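Shelf sorters wanted, Thursday afternoons from May

Stalora Share Room, 1909 Wernmont Road (enter off Drellby Lane)

Do you like putting things where they belong? We're looking for 7 people to help sort and restock the open shelves at our share room, and we'd love to hear from you even if your own cupboards are a mess!

Neighbours drop off books, soft toys, kitchen bits and stationery all week long, and by Thursday it all needs a good going over. You'd work in pairs from 1 p.m. to 4 p.m., checking what has come in, wiping things down and finding a spot for each one. There's a $50 grocery card for every month you take part, plus tea and whatever Medeiros Bakery sends over (usually the cheese buns, if we're lucky).
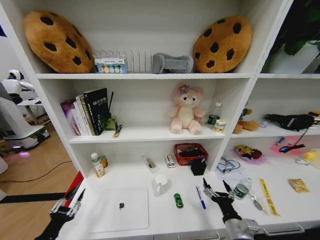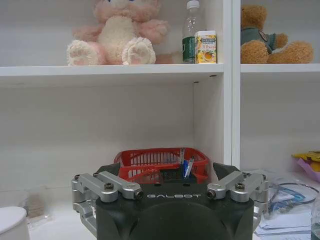

Sorting is more fun than it sounds, and everyone ends up with a favourite section. Books stand upright with the spines facing out, and toys sit where a small kid will spot them from the doorway. Pens and other skinny things go in a basket like the red plastic one on the lower shelf, so they don't roll off behind the books. You're welcome to change the layout as you go, and we try out new ones all the time.

No experience needed. You should be comfortable bending and kneeling. Ages 16 and up, and French speakers are very welcome.

To sign up, drop by the desk or call extension 1202 and ask for Raíssa Furtado.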